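プレスリリース
1月15日(水)
ロムデール

ブロックのお片づけに、色で分ける浅型トレー「サヴシッツ」を発売します

こんにちは、ロムデールのゼイン・トゥームです。いつもはレフチェンコという名前の木箱を作っている私たちですが、今回はおもちゃのブロックの話をさせてください!

わが家の床には、いつも赤と青と黄緑のブロックが転がっています。深い箱に全部まとめて入れていたころは、娘が青を1個探すたびに箱をひっくり返し、また床一面に戻る、というくり返しでした。それで去年の10月、台所のテーブルに浅いトレーを並べて、色ごとに入れてみたんです。これがけっこう楽しくて(私のほうが夢中になりました)、そのまま商品にしてしまいました。
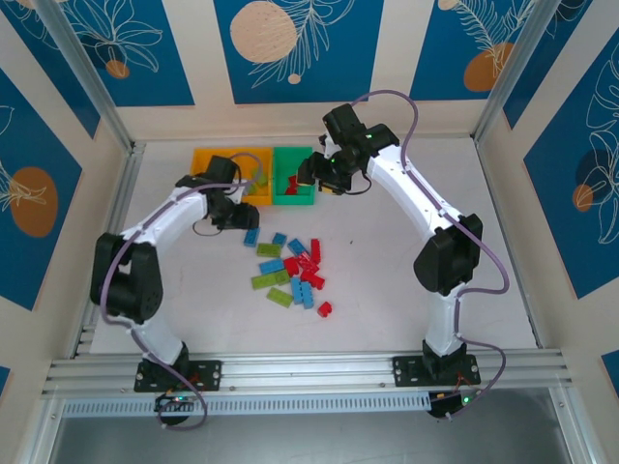

色分けのコツは、最初から完璧をめざさないこと。まずテーブルの真ん中にざっと広げて、目についた色から入れていきます。黄緑はこっち、赤はあっち、と決めてしまえば手が勝手に動きます。トレーの色とブロックの色は、そろえなくても大丈夫。うちでは黄緑を黄色のトレーに入れると娘が言い張るので、もうそういうことになっています。

それから、片づけの終わりごろに、ぽつんと残るブロックがありますよね。私はあれを最後の楽しみに取っておきます。ついでにテーブルもさっとひと拭き。ブロックで遊んだあとは、細かいくずが意外と落ちているものです。
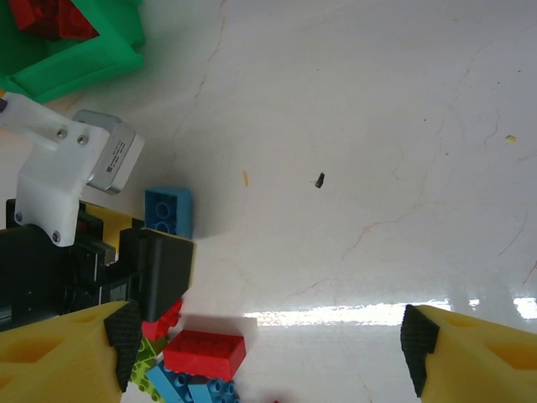
大理石模様の天板と青いブロック。小さなくずもちらほら。

サヴシッツは、縁が少し外に開いた浅いトレーです。上から見れば中身がすぐわかるし、小さな手でも奥まで届きます。ぴったりくっつけて並べられるので、棚の上でも場所を取りません。色はオレンジ、黄色、緑から選べます。同じ色を2つ並べるのも、私はかなり好きです。

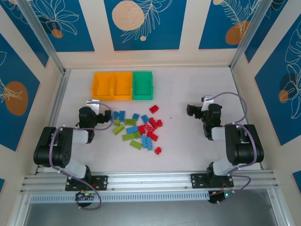 赤の多いお子さんなら、赤だけで1つ使ってしまってもいいと思います。うちも大きい赤と小さい赤を分けるかどうかで、まだもめています(娘は分けたい派、私は一緒でいい派)。

価格は1個952円、お得な4個セットは3,016円(いずれも税込)。ヴァヴポートの直営店とオンラインショップで、本日から販売します。店頭には試せるテーブルもありますので、お子さんとぜひ遊びに来てください。先着20名さまには、色の名前を書けるシールをお付けします!

お問い合わせ
ロムデール 広報担当 ゼイン・トゥーム(Zane Toom)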